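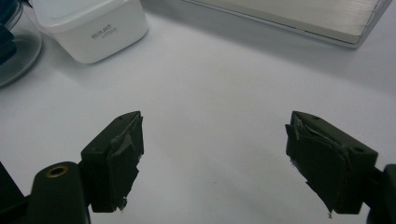 README, Galten open day recordings

Last updated 2020-02-04. Written in a hurry, will tidy later. Ask before you quote numbers from it.

What this is

Recordings from the open day at Galten. Visitors picked up the hand-held gripper, did a short tabletop task, put it down, next person. Camera sits on the gripper so you get the tool's view, two dark fingers at the bottom and the table past them. No robot arm in any of these. Arm demo ran next door on the Brouwer bench and has its own folder.

Numbers

1416 clips kept
500 of them on the white table (the rest on the Brouwer side tables, mixed surfaces)
30 frames per second
46 clips thrown out, mostly people talking with the gripper pointed at the floor

Tasks

Three on the sheet, visitors chose.

1. Move a container from the back of the table to the front
2. Put a small item in a jar or bowl
3. Free play. Anything on the table, no more than a minute

Free play is the biggest group by far. Kids went straight for it. Task 2 is thin, dont build anything on task 2 alone.

Objects

Whatever was put out on the day. Clear glass, white plastic containers (one reads "White pack" on the front, small print under it not readable at our resolution), a large flat box or tray with a silver edge, odds and ends. Layout was not reset between visitors. So object positions drift over the afternoon and you cannot assume the same start for two clips in a row.

Clear glass is hard. Edges vanish against the white table and the depth estimates there are junk. We left those clips in, tag is glass_yes.

Gripper

Veto hand unit, same pair of fingers all day. Pads are in bad shape. Torn along the top edge, flaps lifting, frayed at the lower tip, lighter gray showing where the stuff has split. Both sides. If you train a contact model on this, know that the pad outline isn't clean and the tips don't look like the CAD drawing. Pads were not swapped between sessions.

Brass insert by the left finger catches the light. A simple bright-spot filter will grab it. Mask it out, mask is in the extras folder.

Folder layout

clips/ one folder per clip, video plus a small text file with task and table
extras/ finger mask, calibration, task sheet scan
bad/ the thrown out ones, keep for now
notes/ my notes from the day, half of it is about parking

Labels

Task number and table, filled in by whoever was standing at the table. Start and end of each grasp marked later by one person in a single pass with Grurari. No second pass. Expect the end marks to run late by a few frames. Open gripper with nothing held is labeled idle, even if the person was clearly about to reach for somthing.

Known problems

Audio was recorded and then removed. A few files still list an audio track, it's empty.
Clock on the second recorder was off, sort by clip number and not by time.
Soft shadows on the white table move when people lean in. Background subtraction does badly.
Left and right fingers are swapped in the old mask. Use the new one.
Task 3 clips sometimes run past the minute. Not trimmed.

Privacy

Visitors signed at the door. Faces that got in are blurred, done automatically and then spot checked. If you find one we missed, send the clip number and it comes out.

Use

Fine for research and teaching. Not fine for anything you sell. Please name the Galten open day as the source.

To do

Recheck grasp end marks
Split the white table set properly into train and test
New pads before the August open day
Fix the typos in here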